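Two-Arm Table Build: Frequently Asked Questions

These are the questions that come up most at the Polledville shared workshop and in messages from people building their own version. The project is called Stiren. It is a pair of small robot arms on a tabletop, used for practice with household objects. The answers cover the build as it stands in October.

What is the basic layout?

Both arms bolt to one black beam that runs along the front of the table. The table sits inside a three-sided enclosure with plain panels at the back, left and right. Each arm has a gripper at the end and a small camera on a white bracket above it. The wiring connects at the front, below the beam, so the back of the table stays free for baskets, bags and whatever else is being used that day.

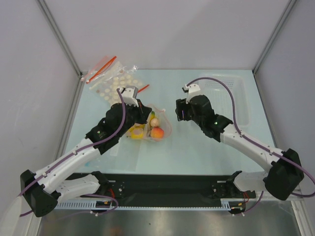
Both arms over the table, with bagged produce near the center and the basket at the rear right.

Why mount both arms on one beam?

The first version had a separate clamp for each arm. Every time a clamp got bumped, the distance between the two bases changed and the saved positions were off. With one beam, the spacing is set when you drill the holes and stays there. Drill both sets in one session, with the beam clamped to the bench.

How much did it cost?

The parts list came to 3,153 dollars, including both arms, the cameras, the beam and the enclosure panels. It does not include tools, the computer or the parts we broke. The arms are by far the largest share. You can build the same table with one arm and leave the second set of holes empty until later.

Do I need the enclosure?

No, but we would build it again. In a shared shop people walk past all day, and a plain background keeps the camera views the same from morning to evening. It also stops round things from rolling onto the floor. Use a matte panel if you have a choice. Our second set of panels was glossy and had to go back.

How are the camera cables routed?

Each camera cable runs down from the bracket, along the forearm and past the elbow. Leave slack at the elbow. Before you tie anything down, move the arm by hand through its full reach and watch the cable — if it pulls tight anywhere, add length there. We use purple cable for the cameras so it can be told apart from the red wires at the bases.

Zip ties are fine on the straight links. Do not put one directly over a joint.

What software does it run?

A control program called Duda, written by workshop members. It reads both cameras, drives both arms and records each session. There is no installer. Setup takes an evening if you are used to the command line and a weekend if you are not.

What objects should I start with?

Start with something light that keeps its shape. A plastic basket is good, and so is play food or real fruit of a size the gripper can close on. Clear bags are harder. The edges are difficult to pick out on camera, and the shiny parts change as the bag moves. Save those for later.

Can the grippers handle cloth?

Thin cloth, yes. The fingertips taper, so they can close on a gathered corner. Flat cloth with no fold in it is the hard case, because the tips slide over the top. If you are just starting, bunch up a corner by hand first and practice the grip on that. Go slowly when you lift. A printed cloth is easier to follow on the wrist camera than a plain white one on a pale table.

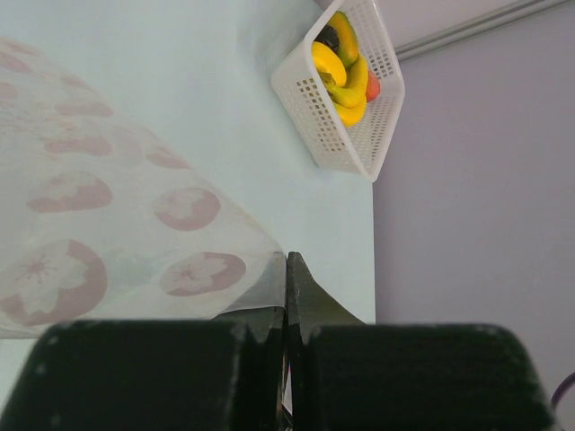 Wrist camera view: fingertips closed on a corner of the printed cloth, fruit in the basket behind.

What goes wrong most often?

Loose screws at the wrist. Check them every 3 sessions. After that, connectors working their way out at the front of the table. If an arm stops responding, push the connectors back in with the power off before you look at the software.

Camera brackets also drift after a knock. Compare the view with a saved still and straighten the bracket by hand.

Is it safe to use around other people?

The arms are small, but they can pinch. Keep hands off the table while the power is on, and put the power switch where you can reach it without leaning over the beam. At Polledville we ask that 2 people be present for any new motion, one at the keyboard and one at the switch.

Where are the drawings?

The beam and bracket drawings are in the Brivura folder on the workshop drive. Brivura was the earlier one-arm build, and the files were never moved. Use the ones marked revision 3.

47 shares | 12 comments

Related
Drilling the Stiren beam
Brivura: notes from the one-arm build
Setting up Duda on an old laptop
Camera bracket drawings, revision 3
Polledville workshop hours and bench rules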